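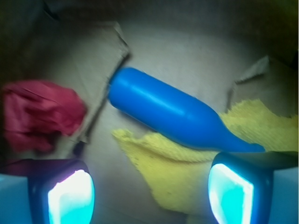 Domesgate has published a rulebook for robots that take things out of containers, and it runs to 145 pages. The trade body, which counts small automation shops and a few larger warehouse operators among its members, says the aim is to get everyone reporting a successful pick in the same way. Until now they have each used their own. Take a blue plastic bottle lying on a crumpled yellow cloth, with a red cloth wadded up nearby. If the gripper comes up with the bottle and the yellow cloth together, one member firm would have called that a pick, another a failed pick, and a third, according to the foreword, "a double pick with bonus." From now on it is a double pick and there is no bonus.

The document, dated Jan 3, 2022, is called Good Practice in Mixed Container Handling. It took effect on publication for members who want to quote Domesgate figures in their sales material. Everyone else may carry on as before.

Its most argued-over section deals with the contents of the container. Members had a habit of testing on stiff, tidy objects set well apart and then selling to people whose stock is soft, shiny and lying on top of itself. Under the new wording a test load must include at least 2 soft items and one glossy one, and they have to be dropped in from above. Placing them by hand is allowed only for safety checks. "Nudging," which has a paragraph to itself, is placing.

"We had a long afternoon on nudging," said Zamfira Jitaru, who edited the text. "There were people in that meeting who felt quite accused."

Containers were the other sore point. Early drafts required a rigid plastic tote, which happens to be what Cullen makes. Ansari, which doesn't make totes, objected in writing. The published version accepts cardboard and paper so long as the container is described in the report, along with any tape used to hold it open or keep its edges down. A container that changes shape during a run stays in the test. So does one that tears, and operators are told to write down the tear and keep going.
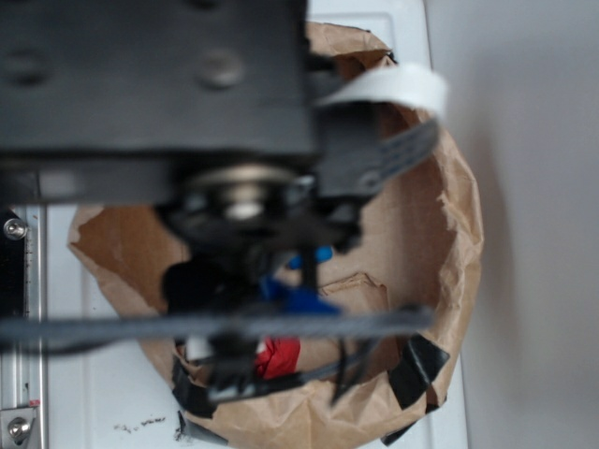
Reports must also say how many attempts were made, which sounds obvious until you read a few old ones. A full run is now 200 attempts with no restarts. Stopping the arm to free a snagged cable counts as an intervention and goes in the log, and up to 5 interventions are permitted before the run is void. Gwion Kemeys of Trundley, a small integrator that sat on the drafting group, had asked for a higher limit and was asked in return to bring his logs. He withdrew the request.

"It's a fair number," Kemeys said. "It's a fair number that I don't like."

The safety chapter is shorter and has caused less trouble. It asks for a marked hand-clear zone, a stop button within reach of whoever reloads the container, and a rule that no one reaches in to take out an item while the arm is powered, however slowly it happens to be moving. Reviewers wanted an exception for "quick adjustments." The reply, printed in full in the appendix, is "No."

Video is covered as well. Clips shown to customers must run at real speed or carry the playback rate in letters as large as the company's name. Mererid Bellis, who buys picking equipment for a household goods distributor, said she looked forward to that one most. She has sat through a good many demonstrations set to music, and on delivery found that the music was the part that kept time.

Cullen and Ansari have both said they will retest their current products. Neither gave a date. Trundley has begun already and expects to publish its results by the end of January, interventions included. Comments on the first edition go to Jitaru, who asks that anything further on nudging be kept to one page.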